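Veloso Repair Evenings: how October went

Hi all, and thanks again for the grant! We've spent $536 of the $2000 so far, mostly on thread, lamp cords and a sewing machine service that cost more than I'd hoped (the Omero needed a new belt, and the shop in Drinora only sells them in pairs, so now we have a spare).

Turnout has been great. We printed 700 flyers and nearly 300 are gone, mostly from the bakery counter. Zippers are still the big one. I'd planned on toasters and radios, and what people bring is coats, coats, coats! So I'd like to move some of the tool money over to sewing supplies, if that's okay with you.

The Suvau evening is slower. I think 6 p.m. is too early for folks coming off the late bus, and I want to try 7:30 through the winter before we give up on it.
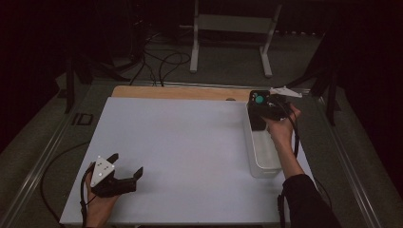
Tomás Caldeira
Project Coordinator

Still to do: get the insurance form signed, find a second person who can solder, and replace the kettle.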